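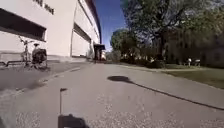 Posted by the author, navigation data lead on the Cuvlow project
11/05/2023

Cuvlow drives on sidewalks, paths and quiet streets by imitation. We steer it by remote, record what the camera sees along with the steering and speed commands, and train a policy to predict the commands from the images. Everything interesting happens in the second half of that sentence, but most of the hours go into the first half, so this post is about collection.

The current set has 634 episodes. After review, 573 remain. An episode is one drive between two marked points, steered by one operator, with no stop longer than 4 seconds. The ones we threw out mostly failed on timing: the radio link stalled, the commands were written late, and the image no longer matched the stick position. A late label is worse than a missing one. The policy learns to turn after the corner.

Shadows are the condition I plan around now. The first policy was trained almost entirely on overcast drives and treated a hard shadow edge as a curb. It slowed, then steered along the edge. We could have augmented our way out of part of this, and we did try synthetic shading, but painted shadows have the wrong softness and the wrong scale. Bright days with trees over the road are the cheaper fix.
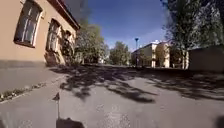 Tree shadows across the roadway, low kerb to the left.

For these drives the operator has one instruction: hold the line you would hold if the ground were one color. That is harder than it sounds. Reviewing the stick traces, I found small corrections at shadow borders on drives where the operator swore there were none. Those segments get cut, not relabeled. I do not trust myself to draw a better trace by hand.

The robot's own shadow is a separate matter. With the sun behind, it travels ahead of the camera at a fixed offset and turns when the robot turns, so it is correlated with the command in a way we do not want the network to use. We drive each route in both directions to dilute this. Masking the lower part of the image would also work, except that the curb lives there too.

Logs are written on the robot by Lei, our recorder, and copied to Traneo for storage at the end of the day. Lei stamps images and commands from the same clock. Before that we had two clocks and a correction script, and I would not go back.

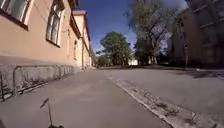 Curbs and long walls

A straight sidewalk beside a building is easy to drive and easy to oversample. The command is near zero for most of the episode, and a policy trained on too much of it learns to output near zero. We cap straight segments at 100 frames and discard the rest — crude, but it did more for cornering than any change to the loss.

We also record recoveries. The operator lets the robot drift toward the curb with recording off, switches it on, and steers back to the middle. The drift must stay out of the log, or the policy learns that too.

Open squares

Squares are the weak spot. With no curb to follow, two good operators will take different paths to the same point, and the average of the two may be a path neither would choose. We now give the goal direction as an input and ask for a straight approach unless something is in the way.

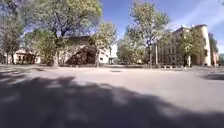

Wasness: We had the same averaging problem on our plaza drives. Goal direction helped, but what fixed it for us was predicting several short paths with a score for each and driving the best one. You may need more drives per square before the scores mean much. Are you recording the goal in the robot's frame or in map coordinates?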